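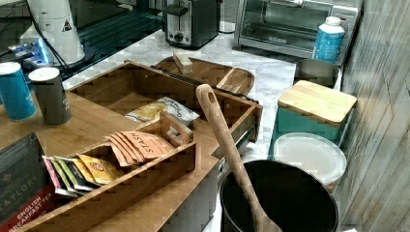

## 3. 茶水角设置(Suksawat 办公点)

先看完第2节再动手。水路没接好的别往下做。

### 3.1 热水机上电

1. 机器放平,背面离墙留 8 厘米。
2. 插头插墙上单独的插座,别用排插。
3. 进水阀慢慢开到底,听到进水声停了再按电源。
4. 面板亮红灯,等。变绿才能出水。
5. 头两箱水全放掉,不要喝。

> **注意:** 红灯一直闪 = 缺水。先查阀门,再查滤芯有没有装反(箭头朝上)。

### 3.2 滤芯

- 型号 Viston 524,别的接口不对,硬拧会裂。
- 装之前撕掉两头的封膜。忘撕的人不少。
- 拧到卡住为止,用手就行,不要上扳手。
- 换芯日期写在标签上,贴机身左侧。4 个月一换,水硬的楼层提前换。

### 3.3 温度和童锁

1. 长按“设置”键,数字闪了松手。
2. 上下键调。红茶用沸水档,绿茶调低一些,花草茶随意。
3. 再按一次“设置”保存。不按的话过一会儿自己跳回去,白调。
4. 童锁默认是开的。出水前先按锁键,再按出水。

**小心烫伤。** 出水口下面不要伸手,杯子放稳在按。蒸汽从顶部排气孔出来,上面不要摆东西。

### 3.4 茶包收纳

- 分格盒放台面干的一侧,离热水机远点,茶包怕潮。
- 同一种放一格,竖着插,牌子朝外。放不下的平叠在旁边格。
- 抽屉用完推回去。
- 含咖啡因的和不含的分开,晚班的同事会找。
- 整盒没拆的先别往里倒,原盒留着,上面有保质期。
- 散了、破了包装的直接扔。
- 补货找 Padmavathi Poduval,订单走 Modis,一次最多 50 包一盒的那种,别订大箱,没地方搁。

### 3.5 日常清洁

1. 关电源,等凉透。
2. 接水盘抽出来倒掉,清水冲,擦干装回。
3. 出水口用软布擦。不要用钢丝球!
4. 收纳盒只用干布擦,别泡水,格子里的茶渣倒出来就好。
5. 台面有水马上擦,水印难去。

除垢每季度一次:除垢剂按包装说明兑好,灌进水箱,静置后排空,再过清水三遍。除垢期间机器上挂“停用”牌,挂显眼一点。

### 3.6 常见问题

| 现象 | 先查这个 |
|---|---|
| 不出水 | 童锁、阀门 |
| 出水很小 | 滤芯堵了,换 |
| 水有怪味 | 新滤芯没冲够,在放两箱 |
| 底下漏水 | 关阀、断电,再看接头垫圈 |
| 显示 E4 | 温度探头,自己别拆,报修 |

报修填 Skolteck 的表,写清楼层和机身编号,附上故障代码。表单没填全会被退回来。急的话下午三点前送,过了算第二天。

长假前:关总阀,水箱排空,拔插头。开过口的茶包收走。节后重新上电,从 3.1 第3步做起。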